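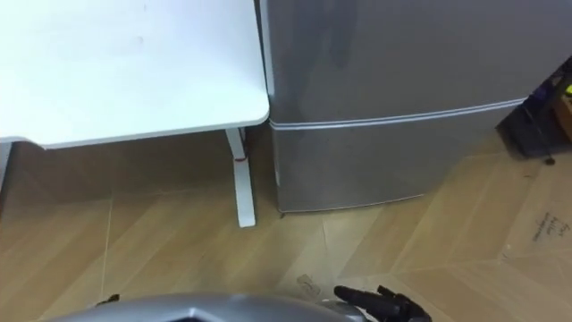 Pre-session safety check, small room, bottle pick and place
Filled in by Savita Rana, December, morning block
Target for the block: 50 good episodes (we're at 200 of 400 for this task)

I've kept the boxes the way Aivar Pärn laid them out and put my comments under each one. Sorry in advance, I write a lot.

1. Floor clear of litter and trip hazards
Result: FAIL, fix before start
There's a crumpled scrap of clear plastic lying on the boards in front of the fridge. Small, but clear plastic on a wood-look floor is so easy to miss, and I don't want a foot landing on it. Also the big flat sheet of cardboard with the marker writing on it - can it please live somewhere other than the floor? I can't even read half of what it says.

2. Loose cables in the corner by the fridge
Result: COMMENT
One thin black cable hangs down to near floor level from the dark stuff next to the cardboard box. Coil it up or tape it to the wall, I'm happy with either.

3. Overhead and trailing cables on the robot
Result: PASS with comment
Plenty of slack for the reach to the desk. My worry is the long one that drops down the back to the floor, so whoever is spotting walks around it and never steps over it. I've said this to Femi Adeleke and I'm saying it again here with love! 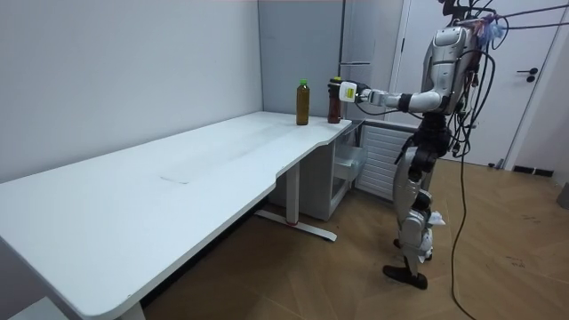
Item 4: gripper at the dark brown bottle, green-capped bottle beside it.

4. Objects and placement
Result: PASS with comment
Check that caps are fully tightened before every block, green cap included. Both bottles sit pretty close to the far edge of the desk, and I'd like them brought in a hand's width for the next batch. Vary the start spots, sure (the model needs that, and Sheldon Paquette will tell you so at length), but keep the variety away from the edges.

5. Desk and storage
Result: FAIL, easy fix
Desk feet are flat on the floor, good. The drawer of the little white cabinet under the desk has to be shut before we record. An open one is a shin catcher, and it also changes the background between episodes, which makes labeling a pain.
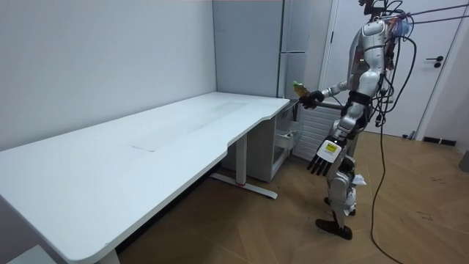 Items 5 and 6: green-capped bottle held upright over the desk, cabinet drawer open.

6. Robot body, loose material
Result: FAIL, fix before start
Crumpled white cloth or tissue by the knee. Take it off with the power down, please, and have a look at the joint while you're there.

7. Emergency stop and spotter
Result: PASS
Stop button tested from the operator's chair and from the doorway. Spotter for this block is Abimbola Nwachukwu. Door stays unlocked the whole time.

8. Episode log
Result: COMMENT
Episode 43 from the last block has no success or fail tag. If you can't remember, mark it "unsure" and leave it out of the training set. Please don't guess!

Open before start: items 1, 5 and 6. Initial next to each one when it's done and leave the sheet on the clipboard for Aivar.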